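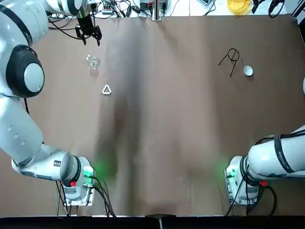
Our project for the spring term was a tabletop station with two robot arms that can pick up light objects and set them down again in a marked spot. We built it in Carys Prosser's garage between May and the end of the summer. The arms came to us used and without a controller, so most of the work went into mounting, wiring and calibration. Each arm ends its cable run near a white rectangular mount with a green light on it, and the two lights face each other across the table. We left the middle of the table open between them and kept the test objects farther back: a clear plastic cup, a white triangle outline, a bent black wire piece and a small white cup. The rest of this report covers how the station went together, what we tested and what we would change.

Team and roles

Carys Prosser did the frame and the table. Percy Ticona did the wiring and power. Eirlys Rowlands wrote the motion scripts. I (Rhona Jardine) did calibration and kept the log. Our advisor was Eluned Jarman, who looked over the power plan before we switched anything on.

Table and frame

The first tabletop was an old door. It flexed when an arm stopped quickly, and the far corner dropped enough to spoil the calibration. Carys replaced it with a thicker top and added cross braces under both arm positions. We also moved the right arm back from the front corner after it reached the end of its travel before it got to the middle of the table.

The surface is brown with a dull finish. We had tried a glossy white sheet first, but the camera picked up the ceiling lamp in it and lost the edges of the clear cup. The brown is better for the white parts and worse for the wire piece, which is black.

Wiring

Each arm has its own supply and its own fuse. The two supplies share a single stop button, a Brennan unit that Percy fixed to the front of the bench. We tested the button before every session and wrote the result in the log.

Cable length gave us more trouble than anything else. The first set of gripper leads was too short and pulled tight when the wrist turned. The second set was long enough but hung into the work area. In the current version the leads are tied along the upper links, with slack at each joint. The area behind the table still needs work. The cables and small boards there are not labeled, and on two evenings we lost time tracing a loose connector.

Software

We ran the arms from a laptop using Sirkik, a motion package that Eirlys already knew from a class. A script is a list of positions with a speed and a gripper setting for each. The pick for the clear cup has 11 positions. Eirlys wrote a checking step that refuses any move that would bring the arms too close together, and we kept it on for all tests.

Calibration

To calibrate, we drove each gripper to a set of marks on the table and saved the joint readings. It took 59 minutes the first time. After we made a printed template it went faster, but we still had to redo it whenever somebody leaned on the bench.

Tests and results

We logged 159 pick attempts. An attempt was a success if the object was lifted, carried and set down inside the target without falling over.

The white cup was the easiest. The clear cup was next, although the gripper dented the side when we closed it too far, and we had to add a limit. The triangle lies flat, so the fingers had to come down almost to the table, and any error in height made them miss or press on the surface. The wire piece was the worst. Its legs spread out, and it turned in the gripper when it was lifted by the loop.

Handing an object from one arm to the other was in our original plan. We got it to work at low speed with the white cup only, and we do not count it as finished.

Cost

We spent 1217 dollars in total. The arms were most of it. The table materials and the stop button were the next largest items.

What we would change

Label every cable on the day it goes in. Bolt the bench to the wall so that calibration lasts. Put softer pads on the gripper fingers for the triangle and the wire piece. Percy also wants to move the boards behind the table into a closed box, and he has started on a drawing for it.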